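Checking and Folding Thin Flat Sheets

Light-colored flat sheets go thin long before they tear. A sheet folded away with a weak center will usually split on the bed, under a knee or a heel, and the split runs the full length of the weave. Checking before folding takes a few minutes per sheet and can be done in any room with one strong lamp and a clear stretch of floor.

These notes cover flat sheets in plain weave. Fitted sheets and flannel are handled differently because the nap hides the weave.

Preparation

Sweep the floor first. A hem that touches the floor picks up lint, and lint reads as a flaw once the light is behind it. Remove belts, watches and rings. Turn off the ceiling light and leave the lamp on at the far side of the sheet, low down. A standard LED bulb at 3000 K is adequate. Halogen floor lamps get hot enough to scorch cotton and should be kept out of this job altogether. 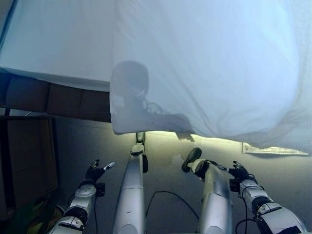

Backlighting separates sound cloth from worn cloth faster than any inspection by touch. Hold or hang the sheet between yourself and the lamp, leaving slack. Thin cloth will pass a blurred shadow of whatever stands behind it, as the dark rounded shape near the middle of the sheet shows, and that alone is no defect. What matters is whether the tone stays even from one area to the next. Creases show as soft lines and disappear when the cloth is moved. Worn areas stay where they are and show as lighter patches with fuzzy borders, most often at shoulder and hip height.

Move any cord out from under the hem before shifting the sheet. A plug dragged across plain weave will pull a thread.

Grading

Mark each weak area with a safety pin at the edge of the patch, never through its center. Then sort:

Even tone, hem intact: fold and store.
One patch smaller than 8 inches across: mend from the back with a scrap of the same weight, washed first.
Larger patches, or more than one: cut down. The side panels of a flat sheet are normally sound and make pillowcases or a crib sheet.
Split along the hem only: trim, turn under twice and restitch 2 inches from the old line.

Krystyna Dudek, who ran the linen room at the Buresen guesthouse, graded by weight as well and recorded every sheet on a card. For a household this is excessive. A laundry pen mark inside the hem with the month of checking (June, for instance) gives enough history.

Lifting by the hem

Take the lower hem between thumb and fingertips and gather a small fold before raising it. The fold spreads the load over several layers. A single layer pinched at one point will stretch out of square, and an out-of-square sheet cannot be folded flat. 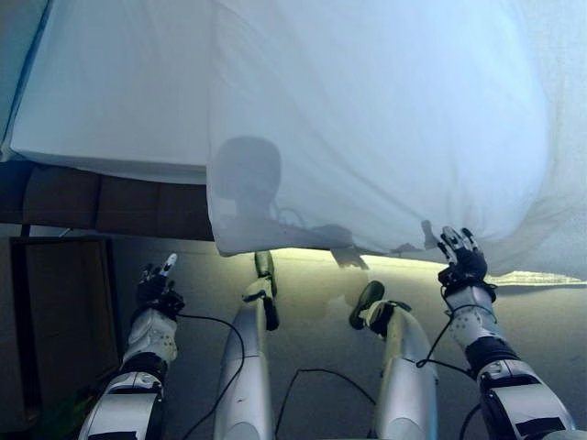

Lower edge lifted in a bunched fold on the right side.

Raise one side to chest height, find the corner, and work along the hem to the next corner with the other hand. Keep the hem under light tension. If the sheet twists, drop one corner and start over; correcting a twist in the air takes longer.

Folding

Bring the two hem corners together, right side in. Shake once to drop the creases, then bring the top corners to meet them.

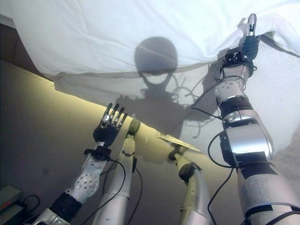 Fold in half again lengthwise and smooth outward from the fold with the flat of the hand. Do not iron along the fold line. Repeated pressing in the same place breaks the fibers, and the break appears as a straight pale line at the next check. Alternate between folding in halves and folding in thirds each time the sheet goes back to the closet.

A finished packet 26 centimeters wide fits the Clemusach wire shelf with room for a second stack beside it. On deeper shelves, store with the folded edge facing out.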